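Re: [desk-tidy] Small whiteboards, and where the bits go

On September 20, 2024, Javiera Maldonado wrote:

> Hello everyone,
> I've given up on sticky notes and want a little whiteboard for the
> table where I do my planning. My trouble is that anything loose
> wanders off. The pen goes first, then whatever I wipe with, and
> then I find the board itself under a pile of post. Do those of you
> with small boards stand them up or leave them lying down? And does
> a frame matter? The Voris ones have no frame and cost a bit less.
> Javiera

Dear Javiera, and hello to all the rest of you,

What a nice question to come back to after a long week, and I'm sorry in advance for how much I have to say about it! I have been through three small boards since I joined this list, and I'd say yes, do get a frame if you can stretch to it. The first one I had was a Voris without one, and I was forever catching the corner on my sleeve and taking off half of Monday's list. With a frame you have something to get hold of when you want to turn the board round, and if you're anything like me you will be turning it round all day long, as I never seem to write from the same side twice.

As for standing up or lying down, I do both. Mine is up while I'm reading from it and down while I'm writing on it. Written on, and left at whatever angle it likes, is its natural state. I keep the mug, the orange folder and a pen on the same table, and the smallest thing of all is the yellow bone shape, which is just the sort of thing that wanders off.

The little yellow bone held between two dark gripper fingers, then the table with the board on it:

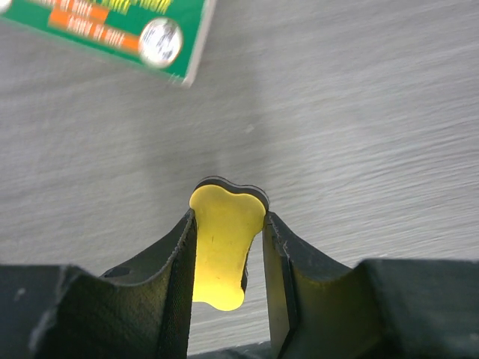
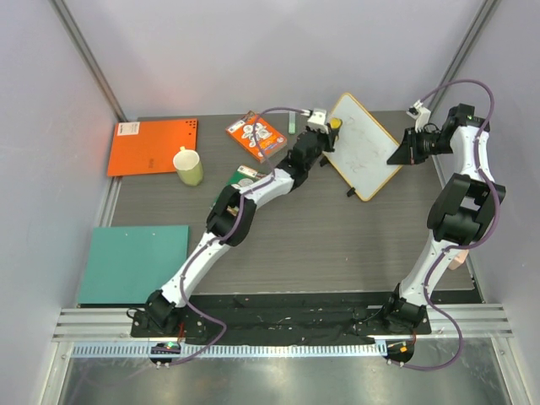
My rule for the small things is that they must be a colour you can't mistake. I used to buy everything in grey and black to look smart, and I lost the lot. A friend had 50 felt counters from Carrasco in a lovely slate colour and I believe she has 11 left, poor thing. Bright yellow, bright orange, anything a child would pick first, and you'll spot it from the doorway.

The other thing that has helped is having one flat folder that lives on the table and never gets tidied away. Papers go in it at the end of the day whether they're finished with or not, and then the post has nowhere to start a pile. I label mine in the top corner so that I can read it without picking it up.

For pens I'd go for a pale colour on the barrel, and do try it on the board before you buy a whole box. I once ordered 100 from Valis (they were on offer, I couldn't help myself) and the ink came out so faint that I had to tilt the board to the window to read my own shopping. I still have most of them, if anybody would like some for the price of the postage.

Do let us know which board you settle on, and if you go for the frameless one after all I promise not to say a word. Has anyone else tried the Estum boards with the clip at the side? I've been wondering about one since April.

With warm wishes to you all,
Hilary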